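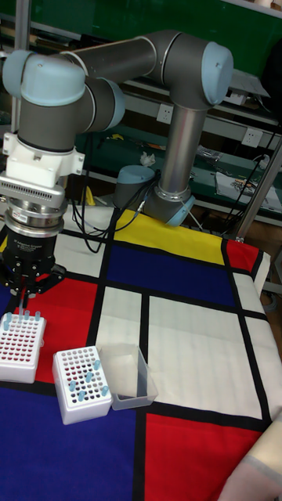

Ok so I have maybe half an hour before she wakes up. Typing fast, forgive me.

Freya Mapplebeck is 18 weeks old this week and has decided that sleep is for other people. She was doing so well! Down at seven, up once, back down, and I went around telling everyone at the grocery store what a dream baby we had. Serves me right. Now it's every 2 hours like she has a little alarm clock in there. My mom says four month regression. The lady at the pharmacy says teeth. My husband says she just likes us (he slept through two of the wakeups so he can afford to be sweet about it).

What we've tried so far:

- Earlier bedtime. No.
- Later bedtime. Worse. Much worse. Please don't.
- White noise. She likes the dryer setting. I now hear the dryer setting when it isn't on.
- Dark curtains. These did help with the 5 a.m. thing, so I'm keeping them.
- Putting her down "drowsy but awake." Whoever came up with that has not met my daughter. She has drowsy, and she has awake – there's nothing in between.

Anyway. Good things, because I don't want this to be all whining.

SHE LAUGHED. A real one, from the belly. I was folding towels and I snapped one to get the wrinkles out and she just lost it. So of course I snapped that towel for twenty minutes till my arm hurt and then did it all over again when her dad came home, and she stared at him like he owed her money. Not a peep. He tried every towel in the basket. She finally gave him one during the bath when he sneezed, and I thought he was going to cry.

Also she's found her feet. Big news here. Socks are finished, they last about a minute and then one's in her mouth and the other is under the couch. I bought six pairs in April before she was born, the teeny ones with the ducks, and I think we have three ducks left. Three single ducks. None of them match.

The Văduva side of the family came over for lunch, which is my grandmother's side, so you know there was food. Two kinds of soup in this heat! Everybody had to hold her. My great aunt held her the longest and told me she's too thin, then that she's heavy, then that she needs a hat. It was 90 degrees. She wore the hat. I have pictures and she looks like a very small angry mushroom, and I'm going to show them at her wedding.

I got a bit teary after they left, I'll admit it. My grandmother would have been first in line. She used to sing this one song to all of us, something about a little goat, and I only know the first half of it so that's what Freya gets. First half, then humming, then first half again. If any cousins are reading and know the rest PLEASE write it down for me. Even if the spelling is a mess.

Doctor's appointment went fine. She got her shots, yelled, forgave the nurse right away and stayed mad at me until dinner. Growing right on her line. He said we can wait on solids, no rush, see how she is closer to six months. She watches every bite I eat though. I had a peach over the sink and I felt like I was being judged.

Going back to work is the other thing. I keep not writing about it. We put a deposit down at the daycare on Flindus – $190, and you don't get it back – so I guess it's real. It's a nice place. The baby room is sunny and there's a lady in there who hums while she does bottles, and I liked her right off. I still sat in the car after the tour and ate a whole sleeve of crackers. Those of you who've done this, did it get easier the second week? The third? I don't need it to be easy, I'd just like a rough idea of when.

Some of you asked about the quilt. It's not done. It has been not done since my second trimester. I have the top pieced and the back is in a bag in the closet and I had big plans to finish it during naps, haha. Naps! I did get it out to look at it and she drooled on a corner, so now it's hers anyway I suppose. Yellow and green, the zigzag pattern I showed you way back. I'll post it when there's something to post. She might be in middle school.

Thank you for all the comments on the last one, I read every one of them at 3 in the morning with one eye open and they helped more than you know. I'm bad at answering. I type something with my thumb and then she moves and I loose the whole thing.

Oh and to whoever recomended the frozen washcloth for her gums, I love you. She hates it but the dog's happy.

She's up. I can hear the feet going. More soon, hopefully with the rest of the goat song!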